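The slow business of walking nowhere

By Stefaniia Tkachuk

Two kilometres before breakfast. That was the deal I made with my knees last year, and mostly I've kept it. No watch, no app, no podcast. Shoes by the door, key in the pocket, out.

I'm not a hiker. Hikers have poles and opinions about socks. I'm a walker, the plain sort, round the block and down to the creek and home again by the back of the shops. My grandmother walked like this every evening of her life and never once called it exercise.

But walking has become a thing again, a thing with a name and a sign-up page. In Eden, where I live half the year, there are now three walking groups. One is for new mums. One is for people who've had a heart scare and been told to get moving. The third is Oi-ling Au's, and it's for whoever turns up.

Oi-ling started it after she retired from the school library. She was bored, she says, and sick of her own kitchen. Put a card up in the bakery window. Two people came the first morning, and one of them was her sister.

"I thought, well, that's a colour scheme for you," she told me, because all of them had worn beige. They still call themselves the Beiges. There's a badge.

The rules of the Beiges, such as they are. You go at the pace of the slowest person. You don't talk about your medications until after the bridge. If it rains you go anyway, but you're allowed to complain. Coffee is at Pärn, the little place with the green awning, and whoever was last to arrive that morning pays for the first pot.

I went out with them for most of September. Didn't expect to like it. I'm a solitary walker by habit and I find group cheerfulness hard going at seven in the morning. But there's a rythm to it. You fall in beside someone, you fall out again, you hear half a story about a son-in-law and then get the other half days later from a different person with a different ending.

Rostyslav Kostiuk walks at the back. He drove trucks for years and reckons he sat down enough for several lifetimes. He likes to look over fences. Knows every veggie patch on the route, who's netted their tomatoes, who's let the rhubarb bolt. He once stopped the whole group for a good ten minutes over a neighbour's compost bay and was unrepentant about it.

Adanech Gebru walks at the front, with the dog. The dog is called Plosel and is a terrible walker. Lies down. Has to be talked to.

What do they get out of it? I asked everyone and got shrugs. Adanech sleeps better. Rostyslav's trousers are looser, he says, but he may just have bought new trousers. Oi-ling said it was somewhere to be, then went off to see about the teapot.
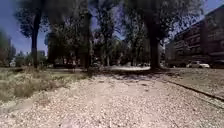 Eden, November 5, 2019

Ilse Van Acker has a theory about surfaces. She taught geography and it's never really left her. Bitumen makes people hurry, she says, and grass makes them look at their feet. Gravel is the one for talking, you can hear everybody's steps and you know without turning round who's dropped behind. Trees at the far end help too. People will keep going for shade.

I've tested this, not very scientificly. On footpaths I march. On gravel I dawdle, and I end up thinking about things I'd been putting off, like the gutters, or ringing my brother.

Ilse also keeps the group's one piece of paperwork, a notebook from 2000 with somebody's old tax sums in the front, and in it she writes down where they went and what was flowering. Wattle, mostly. Then jasmine over the Fuvberg fence, pages and pages of jasmine. There's a line from the winter that just says "fog, turned back, cake".

I've gone back to my own mornings now. Same loop, same creek. But I do the Beiges once a week and I've bought the jumper. Last time out Rostyslav had news of the rhubarb, and Plosel lay down twice before the bridge, and I was last to arrive so I paid.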